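Workshop notebook, Ralldale Paper Conservation Workshop
January 23, 2023
Entry by Anežka Vlček. Read and initialed by Canan Saraç.

Subject: wheat starch paste, second batch for the Ondrejka ledgers

The first batch was discarded this morning. It had been stored in the small refrigerator with the lid ajar, and a skin had formed that would not pass through the sieve. A replacement was prepared on the same bench under the standing procedure, with one change to the soaking step.

Starch was weighed at 100 g and placed in the enamel pan with cold water. The soak was extended to 2 hours. The earlier practice of 30 minutes gave an uneven cook, and M. Kováčik had noted in August that grains remained at the bottom of the pan. No grains were found today. The pan was then brought up slowly and stirred by hand until the paste turned from white to gray and fell from the spoon in a sheet. Cooking continued at low heat with constant stirring.

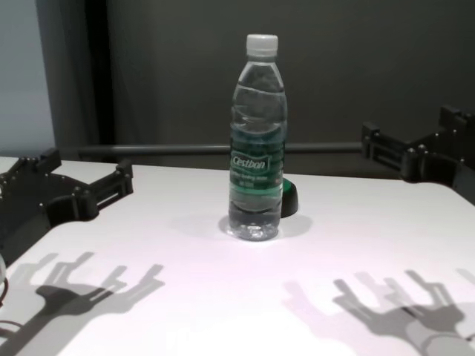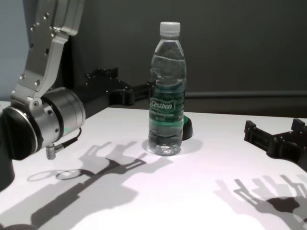 The bottle with the white screw cap, upright on the tabletop.

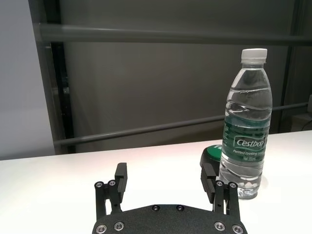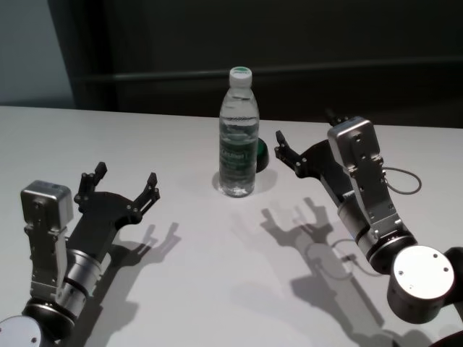

The paste was left to cool, covered, and was sieved four times through the horsehair sieve before any was thinned. Thinning remains the step at which batches differ most between members of staff, and the workshop has no written rule for the water used. Tap water at Ralldale is hard and is not to be used for the ledgers. Bottled water in a clear plastic bottle, such as the one with the white screw cap shown on the white table, is acceptable for rinsing brushes only. Deionized water is to be used for anything that touches paper. J. Løken has asked that this be posted above the sink, and a card will be typed.

Two consistencies were set aside. The thick paste is for the spine linings of ledgers 2 and 4. The thin paste, brushed out on the glass and worked until smooth, is for the tissue repairs. A test strip of the thin paste was laid on scrap from the Brisa stock and placed between blotters under a light weight. It lay flat on first inspection and the edge of the tissue did not lift when tried with the spatula. A faint tide line was visible on one side. The strip will be repeated with less water in the brush.

Ledger 4, front board: the old adhesive is animal glue, and it softened under a methyl cellulose poultice. The paper label was lifted whole and is in the folder marked Maluveck, which should be relabeled when a clean folder is available.

Outstanding:
T. Nakpan to confirm whether the 200 sheets of blotter have been ordered.
Refrigerator lid boxes to be replaced.
Second test strip to be read before any repair to ledger 2.
Paste to be checked for odor at the start of each working day and discarded if in doubt.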